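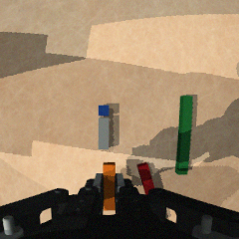

A reader in Turwood wrote in to ask why the Kusbridge data center needs city water at all when it sits next to a river. Fair question. Short thread.

**1/** The river permit covers discharge only. Nurnard, the operator, never applied to draw from it. All the cooling water comes off the same main that feeds the east side of Kusbridge.

**2/** The cooling is evaporative. Warm air from the server halls goes past wet pads, the water evaporates, the air comes back cooler. It uses less power than chillers and a lot more water. Every site makes that trade one way or the other.

**3/** The June filing lists 14 cooling units in the first building and 9 in the second. The second building isn't full yet. Read the filing with that in mind, as the water use in it is for a half-loaded site.

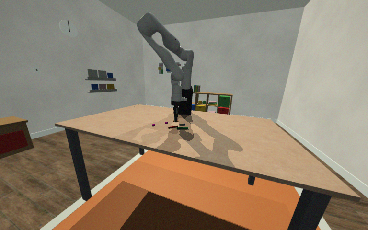
**4/** On power: the site is approved for 44 megawatts. That is the ceiling on the utility connection. What the servers draw on a normal day is lower, and Nurnard doesn't publish it. I've asked twice.

**5/** People keep quoting the efficiency number from the brochure. It compares total power to the power that reaches the servers. It says nothing about water, and nothing about whether the servers are doing any work. An idle server still counts as useful load.

**6/** The backup generators are a separate permit. There are 2 test runs a month, on weekdays, and that's the noise Turwood hears.

**7/** Kubíček did the water study for the city. It's on the public works page under "Utilities," not under "Planning" where you'd look first. The tables at the back are more use than the summary.

**8/** Still don't have the rate Nurnard pays per gallon. The contract is public but the rate page is blacked out. I've filed a request for it and will add the answer to this thread when I get one.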